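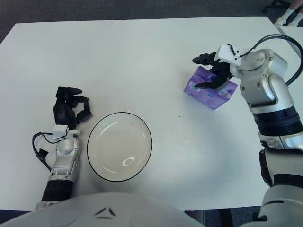

I have now made four versions of the fall equipment budget, and the robot has been the cheapest surprise in every one of them. Everyone braces for the big number. You say the big number out loud in a meeting, people go quiet, somebody asks if it could be leased, and then it gets approved. What gets you is line 42, which in my spreadsheet is called "misc." and has grown more than the rest of the sheet put together. Take the cables. There's a black one looping off each white wrist mount, and the left one just lies across the tabletop in a lazy curve, off to the left of the hand, where any sane person can see it will get snagged by a finger sooner or later. Spare cables were not in version one. They were not in version two either, because I was still an optimist in August.

Shewit Zeleke, who has to sign whatever I send her, wanted to know why I was asking for 6 spares when we have two arms. I said two arms, three spares each. She said that was arithmetic, which was fair.

Then there are the hands. We went with the multi-fingered kind over a plain two-jaw gripper, and I still think that was right, though I'd feel surer if I hadn't seen the quote for replacement fingers. Rumness will sell you a single finger. They'll also sell you a full hand for a bit less than the fingers would come to on their own, so the sensible thing is to buy a whole second hand and keep it in a drawer for parts. I put this in the budget as "hand, drawer." It came back with a question mark next to it.

The furniture I got wrong in the other direction. I had Skenonus quote me a proper workbench with a bolt-down top and T-slots and a little rail for accessories, and it was lovely, and it cost as much as my first car. Perihan Taşdemir pointed out that we already had white tables. They're flat. They hold a bowl and a tissue box, and for now that's the whole job: pick up the box, don't crush it, don't send the bowl across the room. So the bench moved to next year and I got some of line 42 back.

Props are the part I enjoy. My total for props is 70 dollars, and it is the only figure in the document I'd defend under oath. Bowls are cheap. Tissue boxes are cheaper, and they dent, so you want a stack of them - a fresh carton and a tired one feel like different objects to a hand. Finance has asked whether the tissues could come out of office supplies. I said yes on the spot and felt like a great negotiator for the rest of Tuesday.

What I still don't have a number for is time. Marty, our contact at Porau, says to allow 9 weeks for delivery on anything with a motor in it, and he says it in the voice of a man who has been yelled at about the tenth week. So I have to order the spare hand before I know whether we need it, and pay for it out of a quarter that's mostly spent.

Version five goes to Shewit tomorrow. I've renamed line 42 "cables and related."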